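Grullard: final report, perception and tooling part
30 May 2020

So, my half of the project was the software that turns hand-held gripper recordings into something a policy can learn from. Liesbeth Kramer did the training side and has her own report, so if you want loss curves, go read hers. Mine is about markers, timestamps and a lot of throwing away bad data.

When we started in April I figured the pose tracking would be the hard part and the gripper width would be a freebie. You've got a square marker on each jaw, you detect both, you take the distance between them, done. I wrote that in one afternoon and called the module Ayala (our modules all got names off the same list, don't ask). It worked great on my desk. Then I ran it on the first full batch of 361 recordings and the width signal looked like a seismograph.

There were two separate problems mixed together, which took me way too long to figure out. The first was the pose flip. A small square marker seen nearly face on has two possible orientations that project to almost the same four corners, and the solver happily hops between them from one frame to the next. The position is mostly okay when that happens, but I was using the orientation to offset from the marker to the fingertip, so every flip threw the fingertip off to the side. My fix was to keep both solutions, score each one against the previous frame, and only let it switch if the new one wins for several frames in a row. It's a dumb little filter and I'm weirdly proud of it!

The second problem was contact. In free air everything is nice and smooth, but once the jaws push on something the whole hand tilts, and the markers tilt with it. I wanted to know how bad that got, so I spent a couple of days doing nothing but press tests on different surfaces, hard ones and springy ones, and plotting the width through each press.
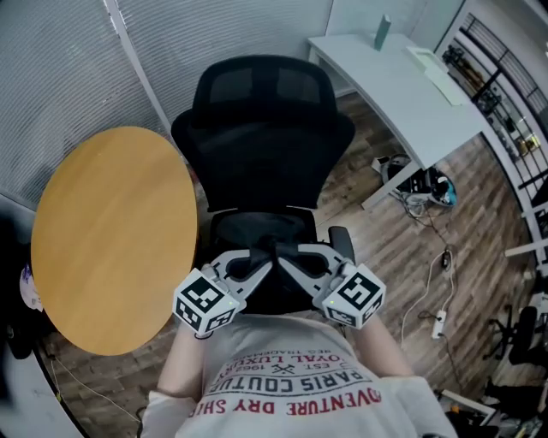
Soft surfaces turned out to be the interesting case. On a tabletop the contact shows up as a clean stop in the vertical motion, and a simple velocity threshold catches it. On something with give, the hand slows down gradually and there's no clear moment to label. I tried lowering the threshold and got contact labels all over the place, including when I was just hovering and thinking. What I ended up with uses a window of 19 frames and looks at how the speed drops across the whole window, plus a check that the width isn't changing much. It still labels late on cushiony stuff. Liesbeth said late was fine for her as long as it was late in a consistent way, so I stopped there.

Then there's sync. The head view and the gripper poses come in as separate streams, each with its own clock, and I'd assumed the offset was constant over a recording. Nope, it drifts. On long recordings you could see the hand arrive before the pose said it did. Arkton is the tool I wrote for that: it takes the marker motion as seen in the head view, takes the motion from the pose stream, cross-correlates them in chunks and fits a line through the offsets. If the fit is bad, the recording gets flagged and a human (me) has to look at it. I looked at a lot of them. Most of the flagged ones were just recordings where the hand barely moved, so there was nothing to correlate. I should've put a minimum motion check in front and saved myself two evenings.

The last piece is the viewer, Grostitz. It started as a debug script with a slider and it's now the thing everybody in our group opens first. It plays the video with the width and contact label drawn underneath, and you can hit a key to mark a segment as bad. It's slow to load past about 2000 frames because I decode everything up front, and yes, I know that's silly. The fix is on the branch but it's not merged.

Stuff I'd do differently: write the flip filter before touching anything else, store raw corner detections along with the poses (I had to rerun detection on everything twice), and agree on units with your partner on day one. I saved widths in millimeters and Liesbeth read them as meters. Her first policy wanted to open the gripper wider than the building.

Not finished: handling for frames where only one marker is visible. Right now Ayala just holds the last width and sets a flag. Guessing the hidden jaw from the visible one should work if the hand pose is good, and there's a stub for it in the repo with my notes in the comments.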